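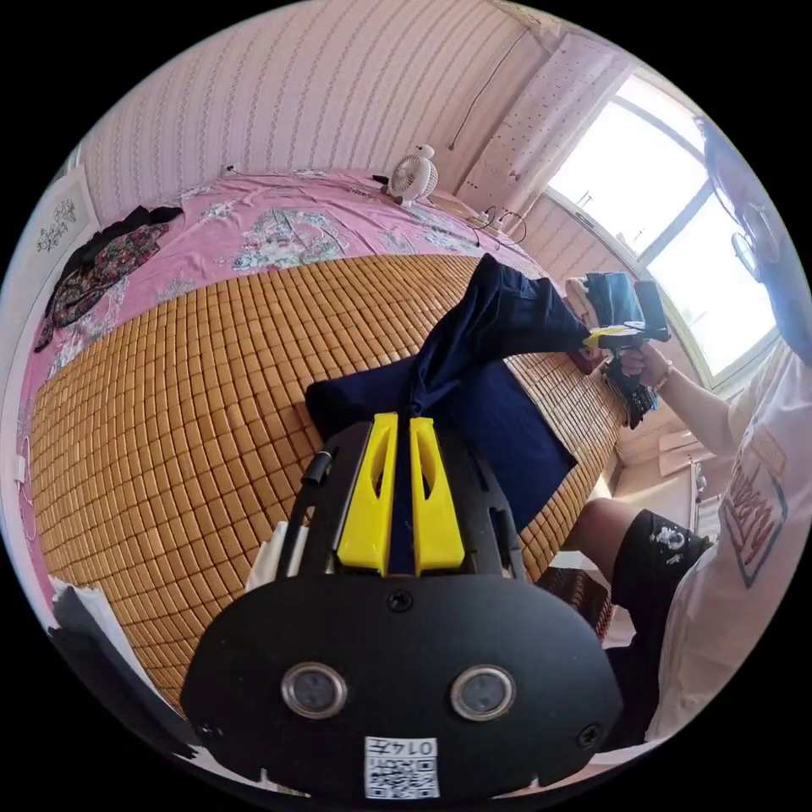 4 min read

I got to talk last week with the woman who runs the folding project at Stemum, and I went straight for the thing everybody in our little corner of robotics wants to hear about - the March failure. She laughed and said she'd tell me all of it.

The short version: their laundry robot, Tukeser, learned from people folding clothes with hand-held grippers, a pair at a time. 1219 recordings went in. Then one morning it picked up a shirt by the collar and just kept squeezing. "It didn't stop at the cloth," she told me. "It closed like there was nothing there, and the motor cooked itself in 20 minutes." Yikes!

So what happened?

"The left and right tools had drifted apart," she said. "One of them read its own opening wrong by 7 millimeters. We were teaching the robot that a closed hand was an open one."

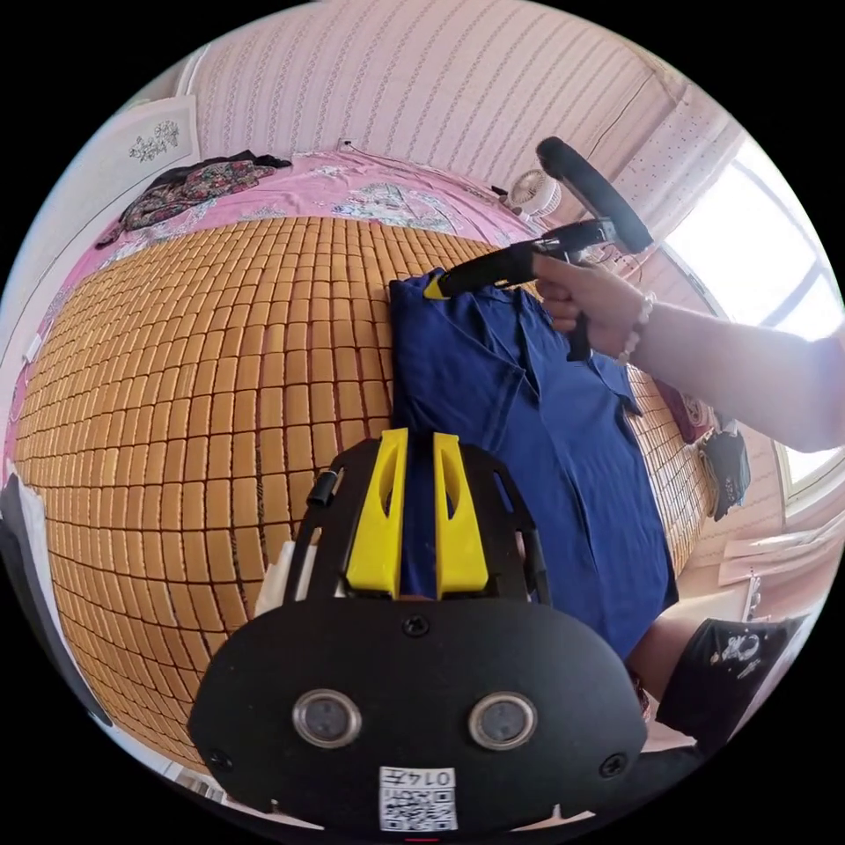 I asked how on earth that gets past a whole team, and she didn't dodge it. They checked the tools when they came back to the office in Hong and never in the homes, where the folding gets done (on beds, mostly, with whatever clothes are there). Now both grippers get opened and closed all the way before every session, and Ustus, who supply the motors, added a heat cutoff.

"I still stand near the plug when it runs," she said. I would too! The next version goes out to homes in the spring.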